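Section 4. Setting Up Your Nursery Beds and Planting Out

Welcome back! If you have worked through the first three sections you will have your seed in hand, your water sorted out, and a piece of ground in mind. This section takes you from bare ground to young trees standing in rows on the hillside, and it is the longest in the guide, so do make yourself a cup of tea first. It was written for the Limora woodlot scheme, where most of our growers look after small plots on the slopes above Cimness, but the method will do nicely on any mild, rainy hillside with a reasonable depth of soil.

4.1 Before you start

Have these ready at the edge of the plot:

- Seedling trays or tubes, washed and dried
- Potting mix (see Section 3 for the recipe)
- Shade cloth and enough poles to hold it up
- A watering can with a fine rose
- String, pegs, and a measuring stick
- A planting spade or a narrow hoe
- A notebook that you don't mind getting muddy

Gloves are a matter of taste for seed work, though you will certainly want a pair once you get to clearing brush. Peninah Kinyua, who ran the Hodholm nursery for many seasons and read every page of this guide with a pencil in her hand, likes to do all her pricking out bare-handed so she can feel the little roots, and she keeps her gloves tucked in her belt for the rest of the day. 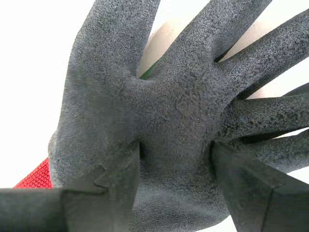
Choose a nursery spot that gets morning sun and some shelter in the afternoon. It should be near water, as you will be carrying that can more often than you expect, and it should be fenced if there are goats within a morning's walk. Goats will find seedlings. They always do.

4.2 Making the bed

1. Mark out a bed narrow enough that you can reach the middle from either side without stepping in it. Run the long side east to west.

2. Clear the grass and roots, and rake the ground level. Take your time over this. A bed that tips to one side will have soggy trays at the low end and thirsty ones at the top.

3. Edge the bed with boards, stones, or whatever you have lying around.

4. Put up the poles and stretch the shade cloth over them, high enough to work under without stooping. Leave the sides open so the air can move through.

Note: If damping-off has been a trouble to you in earlier years (seedlings flopping over at the soil line, as if someone had pinched them), raise the trays on slats so they drain from underneath.

4.3 Sowing

5. Fill the trays to just below the rim and tap them on the ground to settle the mix.

6. Water the mix and leave it overnight.

7. Sow one or two seeds to each cell. Cover them with a thin layer of sieved mix, no deeper than the seed is thick. Most first-time growers bury the seed far too deep, and then they blame the seed!

8. Label every tray with the species, the seed lot, and the date. Use pencil on a plastic tag, as ink fades in the sun and by the rains you'll be guessing.

9. Water gently morning and evening until the seedlings show, then once a day.

Caution: Do not feed seedlings in their first weeks. Rich feed at this stage makes soft, leggy growth that the wind will flatten after planting out.

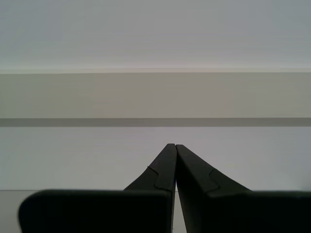

4.4 Hardening off

Seedlings that have lived under shade all their short lives need a little time to get used to the world, the same as the rest of us. Plan on several weeks for this, and don't be tempted to rush it even if the rain comes early and your neighbors are already out planting.

10. Pull the shade cloth back for an hour in the early morning, and lengthen the time day by day.

11. Cut the watering down a step at a time. The leaves may droop slightly by midday, and that is fine as long as they pick up again by evening.

12. Lift the trays and trim any roots that have grown through the bottom. Clean scissors do very well.

13. Set aside any seedling that is bent, forked at the base, or much smaller than the others. It feels hard-hearted, I know, but a weak seedling takes up the same room on the hill as a good one.

4.5 Laying out the plot

Our standard plot holds 1080 trees, planted in rows that follow the contour of the slope. Please do not run your rows straight up and down the hill, however tidy it looks from the road, for the first heavy rain will use them as gutters.

14. Find your contour with an A-frame level (Section 2 tells you how to put one together) and peg it across the slope.

15. Run your string from peg to peg. Mark each planting spot with the measuring stick, and stagger the spots from one row to the next.

16. Leave an unplanted strip at least 9 meters wide along any stream. Whatever native growth is there should stay there.

17. Leave a firebreak along the upper edge and keep it clear of grass in the dry months.

Note: Obadia Simiyu marks out all of the Owino plots and is glad to walk a new grower's ground before the pegs go in. Ask at the nursery office.

4.6 Planting

18. Wait until the soil is damp to the full depth of your spade. One good shower won't do it.

19. Water the seedlings well the evening before, and carry only as many as you can plant in a morning. Keep them out of the wind on the way up.

20. Dig each hole a little deeper and wider than the root plug. Put the topsoil to one side and the subsoil to the other.

21. Slide the seedling out of its cell or tube. If the roots are circling, loosen them with your fingers.

22. Set it upright with the root collar level with the ground. Fill in with the topsoil first, and firm it with the heel of your boot.

23. Give the stem a gentle tug. If it comes up, firm the soil again.
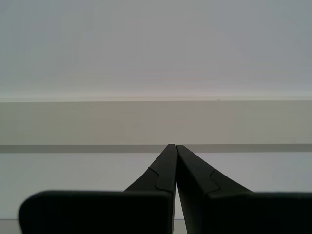
4.7 The first season

Keep a circle clear of weeds around each tree and lay the pulled weeds back down as mulch, a hand's width away from the stem. Go round the whole plot after the first month and write down every dead tree by row and position. On her first plot, Felista Mwakyusa had to replace 82 trees and was quite downcast about it, until she looked at her notebook and saw that nearly all of them were in one wet corner. She put in a short drain, replanted, and has had no bother there again.

Replacement trees should go in during the same rains if you can manage it, so they aren't shaded out by the ones that were planted first. We suggest raising 200 extra seedlings for the purpose. Any left over can go along a boundary or to a neighbor.

Caution: Keep all livestock out of the plot until the tops of the trees are well above browsing height.

Pruning and the first thinning are covered in Section 5.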